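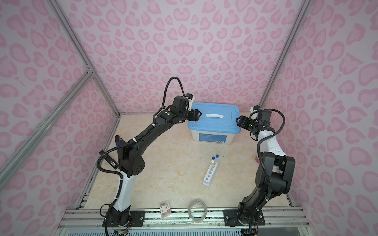
3.2. Puesta a punto y cuidado diario de la celda bimanual

Figura 4. Celda Kallatau con los dos brazos sobre la caja de almacenamiento de tapa azul; delante de la caja, la gradilla blanca con tres tubos.

Antes de entrar en los resultados nos gustaría detenernos con cierta calma en la celda misma, porque buena parte de las horas de este trabajo se nos fueron en ella y sospechamos que a otros grupos les ocurre lo mismo aunque luego quede en una línea de la sección de métodos. La celda, a la que en el laboratorio llamamos Kallatau, es la segunda que montamos dentro del proyecto Irna y hereda casi todo de la primera: postes de perfil de aluminio, un travesaño en diagonal sobre la pared izquierda y un suelo de panel color crema con textura de mármol. Los dos brazos van sobre placas negras, ambas fijadas al perfil delantero (figura 4), y esa decisión, que al principio tomamos por pura comodidad, ha terminado siendo de las que más agradecemos, pues permite llegar a los tornillos y a los conectores de la base sin desmontar nada de lo que hay dentro.

Las paredes están forradas con un papel blanco de manchas rosas, tipo leopardo. El estampado irregular nos da puntos de referencia suficientes para comprobar, con las cámaras de muñeca, si un brazo ha vuelto de verdad a su postura de reposo. Conviene, eso sí, pegar el papel bien tenso; en la primera celda se nos formó una bolsa en una esquina y pasamos una tarde entera buscando en el software un error que estaba en la pared.

El cableado merece un párrafo propio. Cada brazo lleva un tubo corrugado negro que recorre los eslabones, y en el izquierdo, que conserva el mazo más antiguo, los cables sueltos se sujetan con bridas blancas. Junto a la muñeca dejamos siempre un bucle amplio, visible en los dos brazos. Nuestras primeras versiones, más cortas y desde luego más bonitas, tiraban del conector de la cámara cada vez que la muñeca giraba cerca de su límite. Desde que alargamos el bucle no hemos vuelto a sustituir ninguno de esos conectores. Los cables de colores que asoman cerca de la base izquierda siguen siendo una tarea pendiente, y lo reconocemos con un poco de rubor: cada vez que nos proponemos recogerlos en una canaleta surge alguna medida nueva que obliga a tenerlos a mano.

La revisión de rutina se hace a primera hora, antes de encender los motores, y consta de 6 comprobaciones: apriete de las placas base, estado de las bridas, holgura de las pinzas, limpieza de las lentes, posición de los soportes blancos de las cámaras y lectura de los topes articulares. Después se energizan los brazos, se mira el indicador de cada pinza y se lleva el brazo izquierdo, con la empuñadura de guiado que tiene montada a media altura, hasta el borde de la caja. Si la pinza queda justo por encima de la tapa sin rozarla, damos por buena la calibración de la víspera. Si la roza, se repite el ajuste del cero con la herramienta Standside, operación que nos lleva 21 minutos cuando todo va bien.

Cada 3000 ciclos de apertura y cierre desmontamos las pinzas, limpiamos las guías y cambiamos la grasa. Hemos anotado todas las intervenciones en un cuaderno común, y a lo largo del periodo de estudio, que terminó en diciembre, se acumularon 369 entradas, la mayoría de ellas tan modestas como reapretar un tornillo o recolocar una brida. Solo una nos obligó a parar la celda más de una jornada: el soporte de cámara del brazo derecho cedió ligeramente y hubo que repetir la calibración completa entre muñeca y cámara. La variante de soporte que usamos ahora, denominada Major, tiene la base más ancha y se describe en el anexo B, por si le resulta útil a quien quiera reproducir el montaje.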